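## 4. Setting up conversion tracking

Complete this section after you have connected your ad account (Section 3) and before you turn on automated bidding (Section 6). Olleo can't report cost per lead until at least one conversion action is live.

You will need:

- Admin access to your Olleo workspace
- Edit access to your website, or to the tag manager that runs on it
- The address of the page a visitor lands on after completing your form or order

If your site was built by Clegg or another agency, ask them for publish rights first. View-only access lets you get as far as step 9 and no further.

### 4.1 Create the conversion action

1. Open **Workspace > Measurement > Conversions**.
2. Click **New action**.
3. Choose a type: **Form**, **Order**, **Call** or **Custom**.
4. Enter a name. Use something your team will recognize in a report, such as `quote-form-us`. Names can be changed later, but old reports keep the old name.
5. Set **Value**. For orders, select **Pass value from page**. For forms and calls, enter a fixed amount or leave the field blank.
6. Set **Count** to **One** for leads or **Every** for orders.
7. Set the **Click window**. The default is 30 days. The maximum is 90.
8. Click **Save**. The new action shows the status **Waiting for tag**.

**Note:** Changing the click window applies only to clicks recorded from that point on. Earlier conversions are not recalculated.

**Caution:** Do not create two actions for the same page. Both will fire, both will count, and the bidding system will treat every lead as two. If you have inherited an account, sort the list by **Page** and look for repeats before you add anything.

### 4.2 Install the tag

There are two parts. The base tag goes on every page. The event snippet goes only on the confirmation page, or on the button if your site has no confirmation page.

9. On the action's detail page, click **Get tag**.
10. Copy the base tag and paste it just before the closing head tag in your site template.
11. Copy the event snippet and paste it on the confirmation page, below the base tag.
12. Publish the site and clear its cache.

If you use a tag manager, create one tag for the base code with an "all pages" trigger, and a second for the event snippet with a trigger on the confirmation address. Set the base tag to fire first.

Sites on the Nasach store builder already carry the base tag. Skip step 10 and paste only the event snippet, under **Checkout > Scripts > After order**. Pasting the base tag again won't break the page, but it will inflate your visit totals.

**Note:** The event snippet is limited to 690 characters, including any custom fields. Anything past the limit is dropped without an error message. Shorten the field names if you are close.

### 4.3 Test the tag

13. Click **Start test** on the action's detail page. A new browser window opens with your home page loaded in test mode.
14. Complete the form or place a test order.
15. Return to Olleo and click **Refresh**. The event should be listed within two minutes.
16. Check that the value and currency are correct.
17. Click **End test**. Test events are deleted and do not reach your reports.

The status changes to **Recording** after the first real conversion, which on a quiet account may take several days. **Waiting for tag** is normal until then, as long as the test passed.

If the test event does not show up:

| Message | Likely cause | What to do |
|---|---|---|
| No base tag found | Template not published, or cache not cleared | Repeat step 12 |
| Event without click | Test was started from a bookmark | Start again from step 13 |
| Error 796 | Consent banner is blocking the tag | See 4.4 |
| Value missing | Page does not pass the order total | Check the field name with your developer |

### 4.4 Consent banners

Most consent tools hold back advertising tags until the visitor accepts. Leave this as it is. Add the Olleo domain to the **Marketing** group in your consent tool and not to **Necessary**, then accept the banner during your test.

Visitors who decline are left out of conversion reports. Expect the totals in Olleo to be lower than those in your order system – the gap depends on your banner and your audience, and it should stay fairly steady from month to month. A sudden change usually points to an edited banner or a template update.

### 4.5 Import offline conversions (optional)

Use this if your sales close by phone or in person. Mundotero exports can be loaded without changes. For other systems, prepare a CSV file with the columns `click_id`, `time`, `value` and `currency`.

18. Open **Measurement > Imports** and click **Upload file**.
19. Match your columns to the Olleo fields.
20. Click **Preview** and review any rows marked in red.
21. Click **Import**.

Each file can hold up to 2,927 rows. Split larger files by date and load the oldest first. Rows with a click older than the click window are rejected and listed in the import log.

**Caution:** An import cannot be undone after bidding has used it. Always run the preview – a wrong currency column is the most common mistake and the hardest to correct afterward.

When the action shows **Recording**, or your first import is complete, go on to Section 5 to build your audience lists. 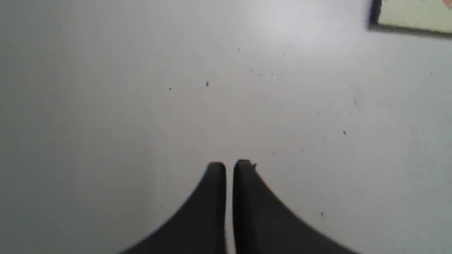
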